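Most advice on setting up a shared work table starts with storage. I would start with the surface. A pale wooden tabletop, left mostly bare, does more for the pace of work than any drawer unit, and it costs nothing to keep that way except discipline.

The case for a light top is practical. Small dark screws show up on it. So do cable ends and offcuts of tape. At Trirnmont we kept a dark bench for 2 years and a light one after that, and I would not go back. Shiela Tan disagrees, on the grounds that light wood marks easily. It does. Marks can be sanded.
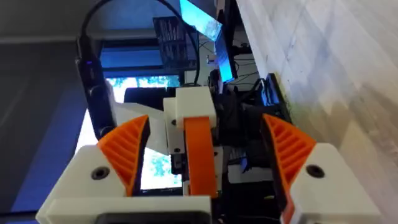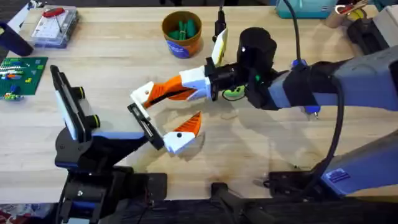

Light wood, black cable.

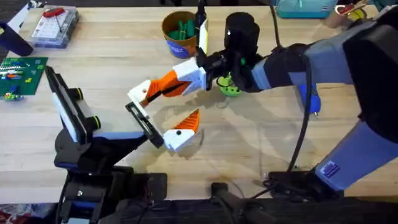 Cables are the weaker part of most setups. A loop needs slack to move, but slack that crosses the middle of the table will be caught by a sleeve sooner or later. My preference is to clamp everything at the edges, run the leads down the sides and leave the centre clear. The Nallix bench guide recommends a tray under the top instead. Trays collect dust and hide faults, and a lead that has to be traced in May has to be traced again in June.

The same goes for the monitor. It belongs beside the table, at a height that can be read while standing, and never on the working surface.

Our current top is 825 mm deep. The earlier one was 759 mm, and the extra depth has been worth more than the shelf we gave up for it. Anyone buying new should measure reach first and check the clamps against the thickness of the edge.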